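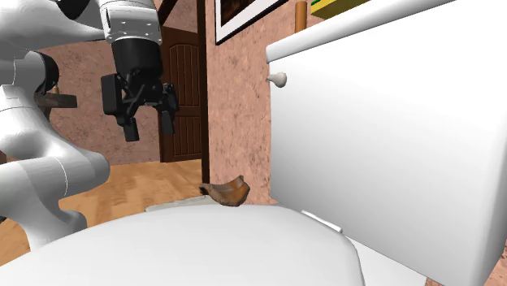 Escena de baño en el simulador: brazo y pinza de dos dedos, objeto sobre el inodoro.

Osivix, paquete de evaluación de manipulación en simulación. Reseña tras un mes de uso

Osivix genera escenas domésticas sintéticas, coloca objetos en ellas y ejecuta una política de agarre contra cada una. El resultado es una tasa de éxito por categoría de objeto y por tipo de apoyo. Lo hemos usado durante marzo para comparar dos políticas entrenadas en el grupo: una base, sin aleatorización de texturas, y otra con ella. Lo que sigue se refiere a la herramienta y al método que impone; los resultados de nuestras políticas se citan solo donde ayudan a juzgarlo.

Instalación y requisitos

La instalación por contenedor funcionó a la primera en dos máquinas. En una tercera, con un controlador gráfico más antiguo, el motor de render arrancaba pero devolvía mapas de profundidad vacíos sin emitir ningún error. Tumaini Mushi lo localizó comparando los histogramas de profundidad de una misma escena en dos equipos. La documentación no menciona una versión mínima del controlador.

Protocolo

Cada evaluación completa consta de 2,000 episodios repartidos entre 28 categorías de objeto. La política recibe imagen y profundidad y tiene un máximo de 4 intentos por episodio. Se considera éxito que el objeto permanezca entre los dedos tres segundos después de la elevación. El criterio es razonable, aunque ignora la orientación final, de modo que un agarre por un extremo puntúa igual que uno centrado.

El generador admite apoyos poco habituales en este tipo de bancos de pruebas: cisternas, asientos, bordes de bañera, repisas estrechas. Es la parte más útil del paquete. En una mesa despejada nuestras dos políticas eran casi indistinguibles; en los baños se separaron con claridad. Las superficies blancas y brillantes, con sombreado gris muy suave, ofrecen poco contraste entre planos contiguos, y la política base tendía a cerrar la pinza demasiado alto. Un objeto pequeño, pardo e irregular en la parte posterior del asiento, con la cisterna justo detrás, obliga además a elegir una aproximación que no choque con ella.

Los objetos de forma irregular proceden de un módulo aparte, Kurgate, que deforma mallas de partida. Produce piezas arrugadas y curvadas difíciles de asignar a una clase concreta. Para medir agarre esto no importa. Para medir instrucciones en lenguaje natural sí: si un anotador no sabe nombrar el objeto, la instrucción asociada tampoco es fiable. Excluimos esas piezas de la prueba con lenguaje.

Calidad de la simulación

El render es suficiente, sin llegar al realismo fotográfico. Las paredes de estuco moteado y los suelos de tablas claras tienen textura creíble, y los reflejos son moderados. El contacto es más discutible. Con el paso de integración por defecto, las piezas ligeras vibran entre los dedos y a veces salen despedidas. Al reducirlo a la mitad el problema casi desaparece, a costa de duplicar el tiempo de cálculo. Siyabonga Baloyi repitió la evaluación de la política base con ambos pasos y el orden de las categorías cambió en tres casos - suficiente para que el valor empleado deba figurar en cualquier tabla publicada.

Las colisiones del brazo con el mobiliario se registran, pero no penalizan. Una trayectoria que roza la cisterna y completa el agarre cuenta como éxito. Se puede filtrar a posteriori con el registro de contactos, cuyo formato es claro.

Reproducibilidad

Con la misma semilla, las escenas se regeneran idénticas. Los episodios no: el planificador usa varios hilos y el orden de ejecución altera la trayectoria. Existe una opción de un solo hilo, sin documentar, que Mārtiņš Kuusk encontró leyendo el código. Con ella obtuvimos resultados iguales en dos ejecuciones consecutivas. La evaluación completa pasa entonces de una tarde a casi un día; nosotros la lanzábamos el viernes.

Comparación con Calloway

Calloway, que usábamos antes, es más rápido y tiene mejor modelo de contacto, pero solo ofrece mesas y estantes. Para ajustar el cierre de la pinza seguimos prefiriéndolo. Para comprobar generalización a apoyos domésticos, Osivix da información que Calloway no puede dar.

Valoración

Recomendable para grupos que ya tengan una política funcional y quieran localizar dónde falla. Menos adecuado para entrenamiento, por coste. No hemos comprobado la correspondencia con un robot físico, así que las tasas deben leerse como comparación entre políticas dentro del simulador.

Versión probada: la estable de marzo, pasos de integración por defecto y reducido, modo de un solo hilo salvo donde se indica.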